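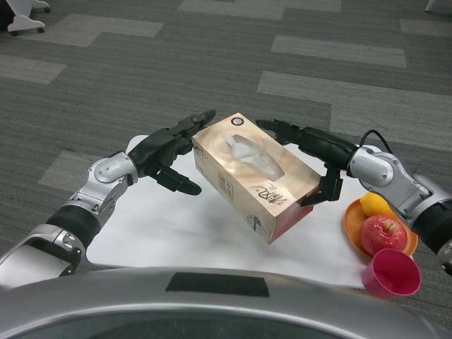

Thursday, late, with tea

Jade Bainbridge rang just before eight to ask whether I had remembered the tissues, and I am pleased to write down that I had, for once. The whole house seems to have gone down with the same cold, one after the other, and May is such a silly month for it, with the window open and the blossom blowing in and everybody streaming all the same. I had thought I would get by with the rolls from the bathroom, but my poor nose was having none of it, so off I went to Skorkwood on the early bus and came home with 4 boxes, a bag of lemons and a bun I hadn't planned on (eaten before the second stop, I'm afraid).

I do like a nice tissue box. Mum always hid hers under a crocheted cover with a frill, and I spent years thinking they must all be ugly underneath. The new ones are a soft beige with a swirly pattern on the top, rather like the grain in a good old sideboard, and reddish at the end, and they look very well against the white table. I can't read the big brush lettering, but I think it's handsome, and I have half a mind to try copying it with my own brush when I can go ten minutes without sneezing.

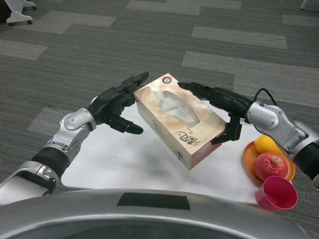 The tissue box, with the first one poking up.

Jade wants one for her bedside and one for the car, and I've promised to take them round tomorrow along with the soup. She has been so good since Clivovmont, when I was laid up for most of the holiday and she read to me every evening, doing all the voices - I still can't hear a Scottish accent without thinking of hot lemon.

What else? Read some 468 pages of the big Bavia novel now, out of 581, and I still can't keep the two brothers apart. I shall finish it if I have to draw myself a family tree. Found a Crăciun card behind the bookcase as well, the one with the little gold sheep on it, and stood it on the shelf, Christmas or no Christmas, as it seemed a pity to put it away again.

Must put the lemons in the bowl and go up. Bins tomorrow.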